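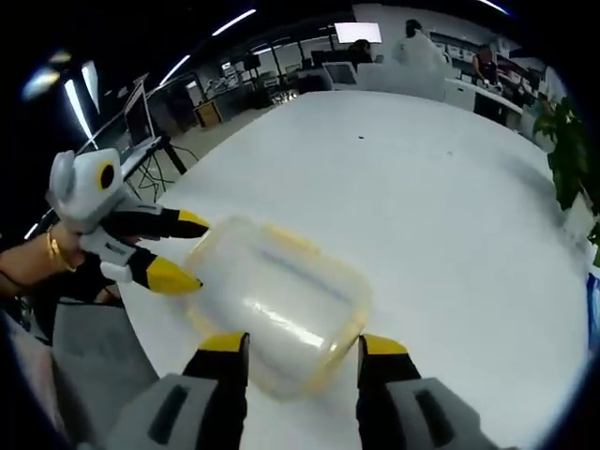
A plastic food container on a white table.

Container library opens at Macapagal Lane

2025-03-24

Forgotten your lunch container again? From this week you can borrow one! The Macapagal Lane food court has opened a free container library, and the first lunch rush had people queuing past the juice bar to sign up.

It works much like borrowing a book. Grab a clean container from the shelf beside the Nendard noodle counter, tap your card, get it filled at any of the participating stalls and bring it back within 5 days. Rinse it if you can, but the wash-up crew will do the rest (and they've got a cracking new dishwasher to do it with).

Organiser Noel Barredo has wanted this for years and was beaming all morning. "I used to walk past the bins at two o'clock and just feel sick about it," he said. "Now I've got tradies asking me if they can take one home for leftovers. Of course they can!"

The library starts with 500 containers, and 44 were out on loan by the end of the first lunch. Several stalls are throwing in a bit extra for borrowers: Gromska is taking 60 cents off any soup, and Bernardo Magalhães at the Flurnon bakery is adding a free custard tart to every salad box until he runs out, so get in early.

Late returns cost nothing for the first week, then a dollar a day. Lids count as part of the container, so please bring both back.

If all goes well, a second shelf will open near the train station entrance in August, with smaller tubs for sauces and snacks. Sign up at the information desk, weekdays until 3 pm.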